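February 9, 2024

Long one. Writing this fast before I forget which screw I did what to.

Got in and the cloth cell was faulting on startup again, left arm. Same as before: homes fine, then sulks. Power off, count to 15, power on, sulks. Went and got the Bralia binder off the shelf, which is useless past the chapter on mains voltage, and then just did it the way Somtochukwu showed me back in May. Release the wrist, move it by hand through the whole range, feel for the catch. There was a catch. Connector on the wrist had backed out maybe a hair. Pushed it home, put a cable tie on it, done. Forty minutes for one click.

Then fingers. Hour counter says 4,000 and the Schumacher sheet says check finger pads and finger screws at every thousand, and I know for a fact we skipped the last one becuase it was me who skipped it. Right gripper okay. Left gripper, one screw I could turn with my fingernail. Took them all out one at a time, cleaned the threads, drop of blue threadlock, back in. Do NOT do them all at once, I did that last year and lost the zero on the jaws and had to redo everything.

Jaw zero after that. Close slow, set zero, open, close again, read it. First try came back 3 counts off. Second try good. Wrote 499 in the log for open width, it was 499 last time too so I'm happy.

Then squeeze force. Been too high for weeks I think. Giltmont want the thin cloths picked up with no pinch marks, and the fuzzy ones are the worst for it, pile goes flat and stays flat. Turned it down two notches and went to cloth tests. Striped one with the zigzag edge, the pink and white, because it shows everything.

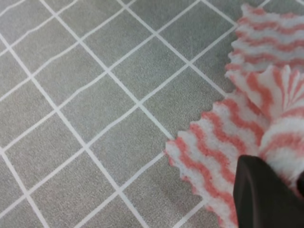
Two notches was too far I think. Kept one notch in the end. Want to try it again tomorrow with fresh eyes, my notes by the end of this bit are just the word "ok?" over and over.

Lunch at the bench, bad soup.

Phone call with Bornbridge about the replacement pads. They have them, they don't have them, they have them but in the old durometer. I said send the old ones. Roughly two weeks. Asked for a spare wrist connector as well while I had the guy on the line. Must email him the part number, he was typing it in wrong, I could hear it.

Afternoon was camera brackets and cables. Bracket on the left: checked with the small hex key, both screws, quarter turn on one of them. Didn't touch the angle. Right side camera, just wiped the lens and checked it wasn't moving in the mount. It wasn't. If either one shifts even a little the whole calibration goes and I'm here till nine, so I am now scared of them both and put a paint pen mark across each joint. Should of done that a year ago.

Cables I'm less happy with. The left one has too much slack and it drags when the wrist comes across the work. Tried a clip further up, then it was too tight at full reach and tugged. Took the clip off again. Needs a proper sleeve or a spring return or something. Added to the list, under the sleeve for the other one that I also haven't ordered.

Ran both arms over the cloth at slow speed after that, hand on the stop button the entire time, watching the loop more than the grippers.
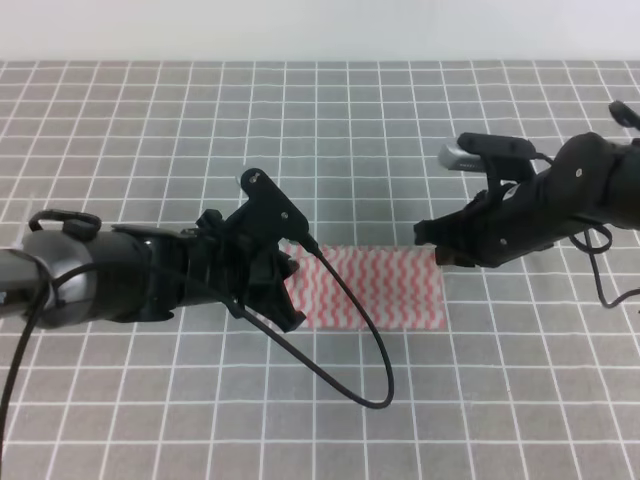

Still to do

Email Bornbridge, connector part number.
Cable sleeve x2, measure first this time.
Ask Somtochukwu if he ever changed the homing speed on the left arm, it looks slower than the sheet says.
Squeeze force again, one notch vs one and a half, thin cloth and fuzzy cloth.
Move the tablecloth back square to the base, it creeps. Tape the corners maybe.
Photocopy the Schumacher page, mine has soup on it.
Full speed run. Not before the sleeve is on.

Home late. Knees hurt from the floor. Found the small hex key in my coat pocket at the front door so that has to go back first thing or I'll be hunting for it all morning.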